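To: Norside robotics club list
Subject: Re: Button task, which order?

Dear all,

Thank you for the quick answers. I reply under the quoted part.

> On the club list, Tunport group wrote:
> We would like to know two things before we book the
> table. First, does your arm always begin with the red
> button at the end of the box, or does it choose? Second,
> how many trials do you have until now? We have 1,335 in
> our folder, but many of them are from the old box and
> we are not sure they may be counted.

To the first question: it begins with the red one at the end. For the competition the order will be read from a card, but our students have not written this part yet. At the moment they only practise coming down straight with closed fingers and pressing the middle of the cap. If the box is turned a little on the table, the press goes to the side and the button does not click. Please put the box lengthwise, left to right, as we do.
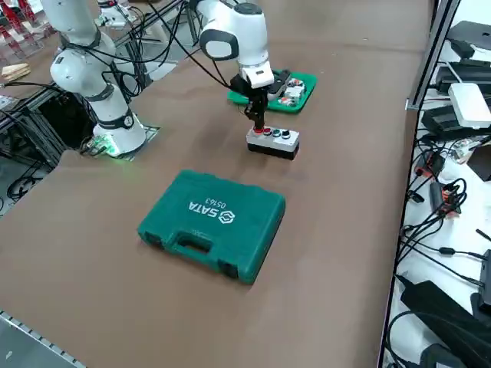 The centre arm on the red button, Norside table. Tray with the switch parts is behind.

To the second question: we have 1,553 trials, all with the present box. I think your old ones can stay in the folder, but please give them another name, so that the students do not mix them when they make the plots. In my opinion 70 good trials with the same box are more useful than a big number with different ones.

One more point about the Pliter script. It waits 2 seconds after each press before the arm goes up. The Bermúdez group has asked to make this shorter. I have no objection, but then all three groups must use the same value – otherwise we cannot compare the times in January. Could each group write to the list which value they prefer?

Also, who comes to use our table, please leave the green SATA case when you finish. The small screwdrivers went home with somebody last term and we had to borrow others from the school workshop.

The room is open until 18:30. The key is at the front desk, and you must sign for it.

With kind regards,
for the Norside group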